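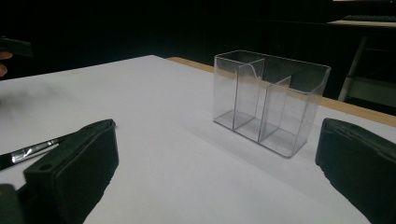 Ticket 251, opened 28 October 2019: padded fingers on the Varthorpe hand-held gripper lose track of clear objects. Hello all, and sorry for the long note! We're trying these against the older Zimusora set, and our tracking keeps slipping on see-through things. The three-part organiser is a proper nuisance on a white top, as there's little to follow but its edges and reflections. I've logged 61 runs so far, and the slips come mostly with the pads wide open.

Update from the Tillport bench: I tried a black rod for contrast, lying by the left finger with the clear box over on the right, and a second gripper in hand on the far side.

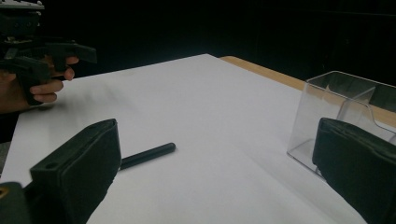 Next steps

Lower the exposure by 2 stops and repeat 4 runs with each set, please.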